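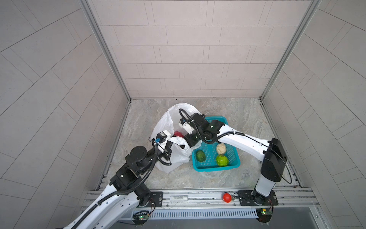 When will the stalls at Kiremberg market stop giving out thin plastic bags?
The last day for them is the final market day in January, and from the next morning shoppers will need to bring something of their own, borrow a basket at the door, or buy a paper bag for 20 cents.

Kiremberg market to drop plastic bags after January

Anyone who has done their shopping at the old covered market in Kiremberg knows the little snap of a thin bag being pulled off the roll, and the quick twist the stallholders give it before they hand it across. It has been part of the noise of the place for as long as most of us can remember, along with the shutters and the man who shouts about his onions. After this month it goes quiet. All 73 stalls have agreed to stop using the bags, and the market office has been getting ready for the change since late summer.

The new arrangement is easy enough to explain, although it took the stallholders three long meetings to settle it. Shoppers can bring whatever they like from home, whether that's a cloth bag, a string bag, a box, a backpack or the wheeled cart that lives behind the kitchen door. If you forget, you can borrow a basket from the rack by the Bridge Street entrance and bring it back on your next visit. There is no deposit for the first month. After that it will be a dollar, handed back to you when the basket comes home. Paper bags will be on sale at every stall, and the price will be the same wherever you stop.

Sebastião Bezerra has sold fruit and vegetables from the corner by the clock for 26 years, and he was, by his own cheerful admission, the loudest voice against the idea when it first came up.

"I said they were crazy, and I said it more than once," he told us over coffee at half past six in the morning, with his scales already out and a line beginning to form. "My customers come for two pounds of this and a handful of that, and it's raining, and they've got a child by the hand. Where are they going to put it? But then my daughter made me save every empty roll for a month. We piled them up in the back of the van. I didn't enjoy looking at that pile."

He tried a half-and-half approach through the fall, keeping the rolls under the counter and bringing them out only when somebody asked. Fewer people asked than he expected. Some of his older regulars, he says, told him they used to carry a basket to market when they were newly married and had never quite understood why they stopped. One of them has taken to giving advice to the younger shoppers on how to pack (potatoes first, eggs last, and never trust a peach next to a turnip).

The loan baskets came from a place that has nothing to do with groceries. Nodach, the garden supply firm out on the river road, was clearing a warehouse before its move and offered the market as many as it could use. The market has room to store up to 700 and has taken the lot. They're a mixture of sizes and shapes, some with handles and some without, and a few are frankly too big for anyone but a serious cabbage buyer. Every one has been scrubbed and given a small painted K on the rim, so that it can find its way back if it gets left on a bus.

Senad Radulović, the market manager, hopes people will be relaxed about the baskets and also reasonably good about returning them. He has visited two other towns that tried something similar and came back with a notebook full of warnings. In one of them the baskets vanished within weeks and turned up all over the neighborhood holding firewood, laundry and, in one front yard, a very contented cat.

"We'll lose some, I'm sure of that," he said. "If you find one in your garage in April, please just bring it in. You won't get a lecture. You'll probably get an apple."

Mr. Radulović wanted us to pass along a few practical points as well, and we're glad to do it. The change covers carrier bags and the thin ones off the roll. It doesn't cover wrapping for fresh fish, raw meat or soft cheese, where the stalls will carry on as they do now until they find something that holds up. Peixoto, the fish stall at the north end, has been testing a heavier waxed paper and reports that it works nicely for whole fish and less nicely for mussels. Shoppers are welcome to bring a lidded container from home, and the staff at Peixoto will weigh it empty before they fill it, so you pay only for what goes in.

Bread is in better shape. The Alamis bakery moved over to paper years ago and will notice very little difference, apart from the fact that its neighbors keep coming over to borrow bags. Flat loaves and anything with seeds on top will still be wrapped in tissue first. The bakery is also going to sell a plain cotton bread bag with a drawstring, sewn by the owner's sister, though she has asked us to mention that she can only make so many in a week and that there is already a list.

One worry that came up again and again when we walked around talking to people was loose produce, and it's a fair one. Nobody wants their green beans rolling around with the change and the house keys. The stallholders' answer is that you can put small things in a paper bag, you can bring a light mesh bag and have it weighed with the goods in it, or you can save and reuse the plastic bags you already have at home. That last part surprised some shoppers, who had the idea that they'd be turned away at the door with one in their hand. They won't be. Old bags are perfectly welcome for as long as they last, and Mr. Bezerra says he has a customer who has been using the same one since before the new roof went on.

Tomatoes, berries and other tender things are best bought last and carried on top, which is how most cooks shop in any case. Stalls selling berries will keep the small cardboard cartons and will take clean empty ones back.

We heard some grumbling too, and it wouldn't be right to leave it out. A couple who run a lunch counter two streets over buy in quantity every morning and are not sure how they'll manage on foot with paper in wet weather. The market has offered to set aside a few of the biggest baskets for small businesses and to let them be returned at closing time. A woman buying leeks told us she reuses her market bags to line the kitchen trash and would now have to pay for the other kind, and she'd like somebody to explain to her how that helps. Mr. Radulović, when we put it to him, said he thought she had a point and that he'd like to talk with her.

There will be a small launch on the first morning without the bags, starting at eight by the Bridge Street doors. Coffee is on the house until it runs out. The school band has promised two songs and possibly a third, depending on whether the trombones are over their colds. Children who come with a bag they've decorated themselves can pin up a picture of it along the back wall, and the stallholders will each pick a favorite and fill it with something from their stall.

Leftover rolls won't go to waste, either. The stalls are sending what remains to the animal shelter on Mill Lane, which goes through a great many bags on its daily dog walks and was delighted to be asked.

Market hours stay the same through the winter, from seven in the morning until two in the afternoon. The basket rack will be open whenever the doors are, and baskets can also be handed in at the market office around the side, where there's a bell if the door is shut. Give it a good long push, as it sticks in cold weather.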